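The Ferry to Ollimar

2 min read
Print | E-mail

So my aunt Theano left me her boat ticket, the one she never used, and I figured (why not!) somebody in the family ought to go to Ollimar. It was November and I had 80 dollars and her good coat. 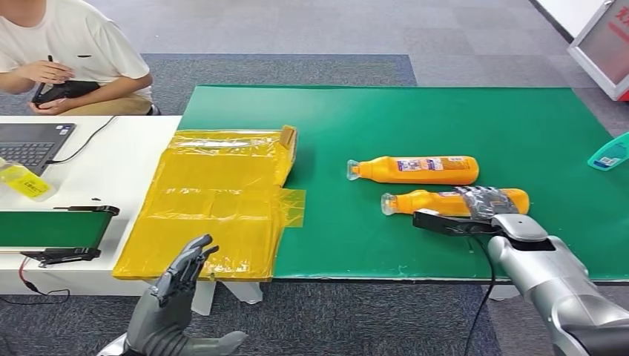 The Crossing

The woman next to me was peeling an orange and wanted to know who I was visiting. I said Theano Vrettos, and then I had to explain that she was dead, and then we both looked at the water for a while.

"She owed me 40 dollars," the woman said. 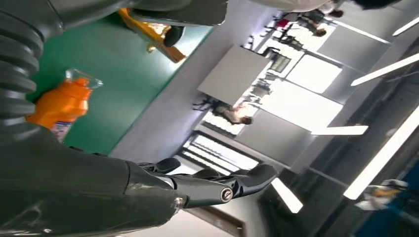

I mean, what do you say to that? I counted out two twenties right there on the bench, with the wind trying to take them. She folded them into her glove and gave me half the orange, and she told me about the summer they both got fired from the Grutard Hotel, laughing so hard she had to hold on to the rail.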